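Workshop Tips: Benches, Floors and Cords
16/07/2021

A wooden bench top lasts for years if you look after it. Wipe it down at the end of the day with a damp cloth and dry it right away. Scrape off glue drips while they are still soft. Twice a year, usually in May and again before winter, sand lightly along the grain and rub in a thin coat of oil. Let it sit overnight before you put tools back.

Set the bench so you don't have to bend far. If your back hurts after an hour, raise the legs on blocks. Two inches makes a big difference.
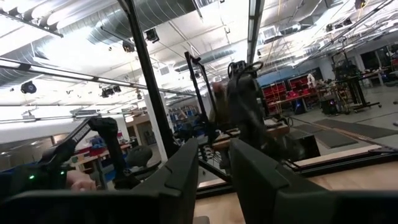
Overhead light matters more than most people think. A long fluorescent fixture should run where it won't throw your shadow onto the work. Dust the tube with the power off. If it flickers after that, try a new starter before you replace the whole fixture.

Metal ducts collect dust along the top. Go over them with a dry brush on a pole, and do this before you sweep, or you will be sweeping again.

Wood floors in a shop need a soft broom and very little water. Grit is what scratches them. Put felt under anything you drag, cases included.

Cords on the floor are a trip hazard. Run them along the wall or behind the bench legs and hold them with hook and loop straps. Coil the spare length loosely. Tight coils kink and the jacket cracks.

Clamps can hang on any upright that is handy. Back the screws off a little before you put them away, and add a drop of oil if they squeak.

More from Clarkside: Sharpening Chisels | Storing Paint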